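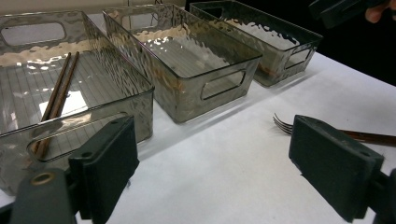

Trastier and Varkau castles in one day without a car?

Posted in: Castles and Historic Houses > Trip planning

Usa Kaewmanee

I will be staying in Binumow for three nights in October and would like to see both Trastier Castle and Varkau Castle. I don't drive. The hotel told me it can be done in one day by bus but the woman at the desk had not done it herself, and the two timetables I found online do not agree with each other.

My questions are mostly practical. Does the bus between the two still run once the summer season is over? Is one of them worth cutting short if I run out of time? I am more interested in the buildings than in furniture and paintings, and I like being able to get up on the walls. I am 67 and fine with stairs if I can take them slowly, but I don't like ladders or open drops.

I could also give them a day each, but then I would lose the day I had set aside for the abbey at Worku, which I have wanted to see for a long time.

Thank you for any help.

Tolera Moges

Go to Varkau, skip Trastier. Trastier is a shell. Bus is fine.

Dagim Demissie

I'd disagree with skipping Trastier, especially for someone who likes walls. I live two valleys over and have been to both many times, most recently last October, so this should be close to what you will find.

First the buses. The direct bus between the castles is a summer service and stops at the end of September. One of your two timetables is probably the summer one. From October you have to go back through Binumow and change at the station. Binumow to Trastier takes 35 minutes, and Binumow to Varkau takes 30. The change in the middle is the weak point. When I did it the bus from Trastier came in a few minutes after the Varkau bus had left, and I sat in the station cafe until the next one. Ask at the station window for the printed winter sheet. It is a folded yellow thing and it is the only version I trust.

Now the castles. Trastier is a ruin on top of a hill. The sign by the gate gives the height as 1,183 feet, but the bus does most of that for you and drops you at the parking lot below the outer ditch. From there it is a gravel path, steady uphill, with two benches. The keep has no roof or floors. What it does have is the full circuit of the inner wall, which you can walk on three sides. The stairs up are stone, wide enough for two people, with a rope rail. The walk itself has a parapet on the outside and a metal railing on the courtyard side, so there is no open drop. The fourth side is closed off and has been for years. You go back the way you came.

The best part for anyone who likes buildings is the gatehouse. You can see where the first gate was blocked up and a second one put in at an angle to it, and the slot for the portcullis is still there, deep enough to put your arm into. Look up while you are in the passage. There is a row of holes in the vault that most people walk straight under.

Varkau is a different kind of place. It was lived in until fairly recently and most of it was rebuilt as a house. You go around with a guide in the colder months, and the tour covers the great hall, the chapel, the kitchens and a run of furnished bedrooms.

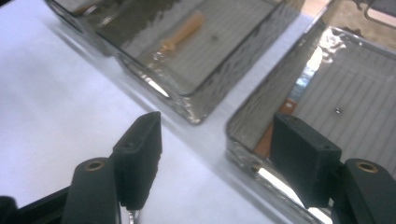 The hall roof is the reason to go. It is the original timber and they let you up to the gallery at one end, so you are nearly level with the beams. The kitchens are good too, and older than the rooms over them. The bedrooms you could do without, but you can't leave the tour partway. The only tower open to visitors has a spiral stair with a short ladder at the top, and from what you wrote I would leave that out. The view from the terrace covers the same ground.

So for one day: Trastier on the first bus, which gets you there for opening. Two hours is enough if you bring your own lunch, as the kiosk closes for the winter. Back to Binumow, change, and be at Varkau for the afternoon tour. Check the time of the last tour before you leave in the morning. If you miss it you will only see the courtyard and the gardens, and you will have paid the bus fare for that.

If I had to drop something it would be Varkau, and I'd keep the day for Worku.

Usa Kaewmanee

Thank you Dagim, that is very clear. I had not realized Varkau was by tour only. Do I need to book the tour ahead? And is the path at Trastier all right after rain?

Dagim Demissie

I have never booked on a weekday. On weekends I would call them. The gravel drains well, but the grass inside the courtyard gets soft, so wear proper shoes. They close the wall walk if there is ice or high wind, and they don't refund the ticket for that. The man at the hut will tell you before you pay if you ask him.

Bereket Wolde

Adding to the above. Trastier is closed on Fridays in winter. It isn't on the bus timetable because the bus carries on to the village anyway, and we found out at the gate.

Also, there is a combined ticket for the two castles, sold at either one. It stays valid for the whole season, so you don't have to use both halves on the same day. The abbey is not part of it. The guidebook sold at Trastier has a fold-out plan with the building phases in different colors, and I would buy it before going in and carry it around the walls with you. The one at Varkau is mainly about the family.

We did both in one day and got back to Binumow after dark. It was a long day and my wife would not do it again. I would.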